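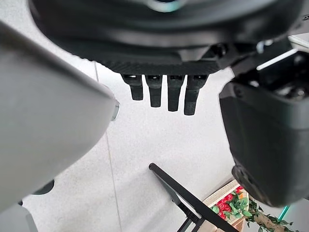

A floor that pale was always going to show everything, came the objection from the far end of the table before the meeting had been opened, and could it please be written down this time that the far end had said so last December. It is hereby written down.

LEMIMOW BUILDING, GROUND FLOOR USERS
Minutes, meeting no. 57
Opened 4:10 p.m. (called for 4:00)

Present: both studios, the bookbinders, the office from upstairs, Mujić for the first half
Apologies: Filetti
No apologies: the back unit

1. Last minutes
Approved after one correction. "Lively discussion" under item 4 to read "discussion." The upstairs office asked for "lively" to be kept. Not kept.

2. The floor
Main business. The pale floor was chosen over the dark gray by a single vote, and everybody present now remembers voting for the dark gray. The minute-taker has the show of hands on file and offered to read it out. The offer was declined.

Complaints received: scuffs by the door, scuffs by the other door, a sticky patch that moves. It was put to the meeting that a sticky patch cannot move and that there must be two. Agreed that there are two.

Mujić reported on cleaning. The floor is mopped every evening with the product Plillamier recommended when it was laid. Plillamier has since written to recommend a different product and does not mention the first one. A bottle of the new stuff costs 3 dollars more. Mujić will use up the old bottles by the walls, where people look less, and start the new ones in the middle.

The bookbinders proposed doormats. Upstairs said there used to be doormats. The bookbinders said yes, and asked where they went. Upstairs will check its storage closet.

Proposed: outdoor shoes off at the door. For, the bookbinders. Against, everyone with laces. Not carried.

Proposed: felt pads under all chair legs. Carried. Each unit to buy its own and stick them on its own chairs. A question as to who owns the chairs in the shared part was ruled out of order, having taken up most of meeting no. 56.

3. Plillamier invoice
The final invoice includes a line for $122, "edge finishing." Opinion divided on whether the edges are finished. The party that went to look came back in disagreement and a little dusty. Payment of that line held until Plillamier sends someone to point at the edges. The rest to be paid now, before they write again.

Mujić left at this point, taking the remaining cookies.

4. Tape
Filetti sent a note asking that colored tape no longer be stuck to the floor to mark out whose area is whose, as it leaves a line when it comes up. Both studios supported this. Both studios were asked about the tape between them. They will take it up together, on the same afternoon, starting from opposite ends.

Chalk was suggested instead. See item 2, mopping.

5. Lights
The switch by the sink still controls the lights in the hallway and the switch in the hallway still controls nothing. Carried over for the seventh time. Upstairs asked whether it could be called a feature and dropped from the agenda. To be discussed under lights next time.

6. Any other business
The bookbinders have found a key. It fits none of the doors tried so far. Anyone missing a key should describe it before being shown it.

Upstairs asked that the heavy table be lifted when moved and never dragged. Agreed. The two people who usually drag it also agreed.

To do
Felt pads: all units, before the next meeting
Doormats, closet: upstairs
Letter to Plillamier on the edges: minute-taker
Tape: both studios
New floor product: Mujić, 7 bottles on order

Closed 5:35 p.m. Next meeting same place, back unit to be reminded by a note under the door and then by knocking.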